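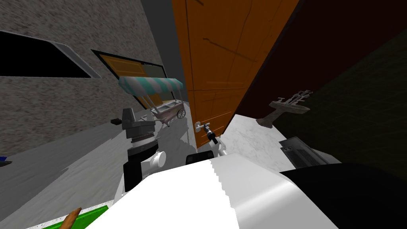
Lab notebook > Simulation > Faults and near misses

23 Jun 2025

Door task, lever handles. Finally got the fault that has been eating our overnight batches to happen while I was sitting right there watching, and I am so pleased about it I'm writing this before lunch.

Background for anyone reading back: the Goltthorpe policy went into the sim batch with the new randomized rooms, 1000 episodes, and 247 of them ended with the same abort, "base tilt over limit." Everybody (me included) assumed bad floor contact. We spent two afternoons fiddling with friction and got nowhere. The aborts just moved to other seeds.

Today I replayed episode 521 at slow speed with the head camera view up. It's the room with the orange door, the stone wall and the little striped-awning cart. Approach is lovely, right gripper goes to the lever, fingers start to close, contact flag goes true. Then the arm controller gets a target on the far side of the door and just pulls for it. Door is still latched. The arm can't move the door, so it moves the robot! Force at the wrist climbs in a dead straight line for the whole stretch and the base starts to go over. You can see it beautifully once you plot wrist force and base pitch on one axis. Should have done that on day one.

So why does it skip the lever turn? The task script has 2 ways to decide the latch is free:
- lever angle past threshold
- handle contact held for long enough

The second one was put in as a fallback for the Remon doors, which have no angle readout on the handle joint. It was never meant to run on anything else. But the room generator doesn't tag the door type, so every door gets both checks, and whichever comes true first wins. If the fingers settle slowly on the lever, the contact timer beats the turn. That's the whole bug. A timer!

And the force limit? Set in the config, loaded fine, printed at startup, and then applied to the left arm only. The right arm inherits from the Antoniadis base file, where the limit field has the old name. Silent default, no limit. This is the part that matters more than the door. On the real robot that arm would have pulled just as hard with someone standing next to it.

Done so far:
Contact fallback now runs only if the door has no angle readout. Renamed the field in the base file, and startup refuses to go on if either arm comes up without a limit. Reran 521 - lever turns, latch frees, door opens, pitch stays flat. Gorgeous plot, pinned it over the bench. Then put the timer bug back on purpose with the limit in place, and the arm stops and lets go, as it should.

Not done:
Full batch rerun, queued on Gerneo for tonight.
Check whether drawers use the same fallback. I suspect they do.
Left arm door opening. Same script but mirrored, haven't looked.
Tilt abort should log wrist force for both arms. Would have saved us days.

Please don't load anything from the June configs onto hardware until the base file change is merged. I've put a note on the e-stop box too. If you have a local copy, pull again and look for both limit lines at startup before you enable the arms.

Also the lever return spring looks too soft in sim, it sagged a bit after release in the rerun. Separate entry when I get to it.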